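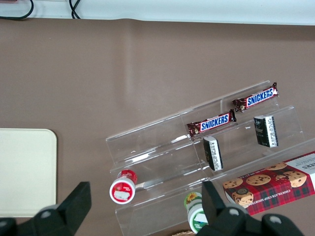
Search the help pages
Go
Filed under: Home & Display > Shelving, stands and risers > Cleaning and repair

Cloudy patches on clear acrylic after cleaning

I have a set of acrylic risers, bought from Randach, which I use for a small stall selling glazed buttons. After cleaning, two of the steps have a white haze near the bends. It does not wipe off. I used a spray window cleaner and kitchen roll, the same as I use on glass. Is this residue, or is the plastic damaged? If it is damaged, can it be polished out? The sheet is 3 mm thick.

plusex_bench
Look at the haze with a torch held low, almost level with the surface. There are three likely results.

A smear that moves when rubbed with a damp cloth is residue. Wash in lukewarm water with a drop of washing-up liquid, rinse, and blot with a clean microfibre cloth.

Fine straight or curved lines lying on the surface are scratches from the paper. Kitchen roll is too coarse for acrylic. These can be polished. Start with 1035 grit paper if you can find it (it is an odd size; 1000 will do), used wet, then 2000, then a plastic polish on a soft cloth. Keep the paper flat and change direction between grits. Do not use a power tool on 3 mm sheet, as it softens quickly and the polish drags.

Short bright lines that seem to sit inside the plastic, and that flash as you tilt it, are crazing. Those are tiny cracks. Polishing will not remove them.

You say it is near the bends, so I would expect crazing. Bent acrylic holds stress along the fold unless it has been annealed, and alcohol or ammonia in the cleaner lets the cracks open. Check the label on the bottle for either.

Sárközi Displays
Agree with the above. One addition on annealing: it can be done at home in theory, but the oven has to hold a steady temperature and cool slowly, and most kitchen ovens swing too much. We do not advise it for finished pieces with glued joints. A crazed step will still carry light stock. Keep heavy items off it and check it every 6 weeks or so. If a crack reaches an edge, replace the piece.

zivmont36
toothpaste works on mine

plusex_bench
Toothpaste is a mild abrasive, so it may help with light scratches - the white paste sort, without whitening grains. It does nothing for crazing, and the mint oil is best kept away from the bends. Try it on the underside first.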